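Teaching lab helper wanted - part time, Sereck campus

Do you get a small, private thrill from putting things back where they belong? Do you see a rack with one tube missing and start looking under the bench? Then please keep reading, because I would love to have you on my team!

I run the prep room for the introductory science courses here at Sereck, and I'm looking for a part-time helper to join us in January. The job is mostly benches. Setting them up, putting things away, checking the glass, filling the racks, and getting it all ready again for the next group through the door. It is not glamorous work and I won't pretend otherwise, but I started out doing exactly this job and I still like it better than most of what I do in my office.

Let me tell you a bit about how the days go. We have 127 students this year, spread over morning and afternoon sections, and they all use the same kinds of basic stuff: beakers, test tubes, racks, tweezers, little glass pieces, pipettes, droppers, and an awful lot of paper towels. The first section starts at 9 in the morning, so the helper on the early shift comes in well before that, reads the setup sheet on the prep room door, and puts out what's on it. The sheets are good (I wrote most of them, so I'm biased). If the sheet says one beaker, one rack and one pair of tweezers per spot, then that's what goes out, with the rack to the side and the middle of the table left open so people have somewhere to work.

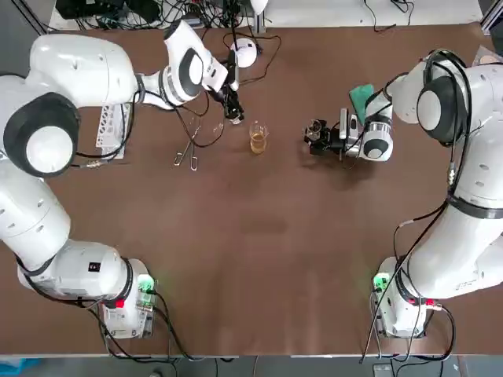

Sereck Introductory Labs - Prep Room and Bench Team

A beaker with a bit of pale yellow liquid in it, a white test tube rack, some silver tweezers lying beside it, a small piece of clear glass that's very easy to miss against the brown tabletop - if you can look at a table like that and know what you'd pick up first, you'll do fine. (I'd go for the small clear piece. I have swept too many of those onto the floor with my sleeve.)

After a section ends, everything gets turned around. Liquids go into whichever waste container the sheet names, and if there's no label and you don't know what it is, you leave it alone and come get me. I mean that! I will never be annoyed at being asked. Glass gets rinsed, washed, rinsed again and put upside down on the drying pegs. Tweezers are wiped and go in the flat drawer, all pointing the same way, please. Racks get looked over for dried drips in the holes, and you'd be amazed what can hide in there. Then tabletops, then sinks, then floor.

We don't do the fancy chemistry in the prep room. You'd be mixing simple solutions from a written recipe once you've been trained on it, and labeling them in handwriting that other people can read. The stronger acids and anything from the locked cabinet are handled by staff, so that won't be part of your job.

What I'm looking for

You don't need a science degree. You don't need to have worked in a lab either. Two of the best helpers I've had came from restaurant kitchens, and they ran circles around the rest of us at cleanup time. What I do need is somebody who is careful with their hands, shows up when they said they would, and speaks up when something gets broken. Glass breaks. I've broken plenty. Put on the thick gloves, use the dustpan, write it on the breakage list, and go on with your day.

You should be okay standing for a few hours and lifting a full crate of glassware with a second person on the other end. You'll need to read the setup sheets and safety labels in English. If you need the work arranged differently because of a disability or a health condition, tell me and let's talk it through - we have an adjustable-height bench, and the jobs can be split up in all kinds of ways.

Closed shoes every shift, long pants, hair tied back if it's long enough to tie. We give you a lab coat, safety glasses and gloves. If you wear regular glasses, we have the kind that fit over them, and they look silly on everyone equally.

Hours and the practical stuff

The position is for 6 shifts every two weeks, and each one is a morning or an afternoon. I make the schedule a month ahead and I try hard to work around classes, school pickup and second jobs. It's paid by the hour at the campus support rate, training included, and the full pay table is attached to the posting on the jobs page. The contract runs through the end of the spring term. I'd be very happy to extend it in the fall, but I can't promise that until the budget comes through.

The labs are on the ground floor of the Plernov Building, with bike racks by the side entrance. Parking is terrible. Take the bus if you can. There's a break room with a decent kettle and a refrigerator that is strictly for food, and a coffee place across the road when the kettle won't do. No eating or drinking past the prep room door, and that includes gum.

Training takes up your first two weeks. You'll start with the safety course, then shadow someone from the team on both kinds of shift, then do a setup on your own while one of us hangs around nearby looking relaxed.

How to apply

Send in the short form on the jobs page and pick "Prep Room and Bench Team" from the list. There's a box at the bottom where you can write whatever you like, and I read every one of those. Tell me about a job where you had to keep a lot of small things in order, paid or not. A sewing box counts. Last year we had over 50 applications, so it may take me a little while to get back to you, but everyone gets an answer, including the people we can't hire.

If we invite you in, you'll have a chat with me and one of the current helpers, and then I'll ask you to set up one table from a sheet. It takes maybe ten minutes and you can ask as many questions as you want. Wear the closed shoes!

Questions before you apply can go through the contact link on the same page. Please put "bench helper" in the subject line so it lands in the right folder.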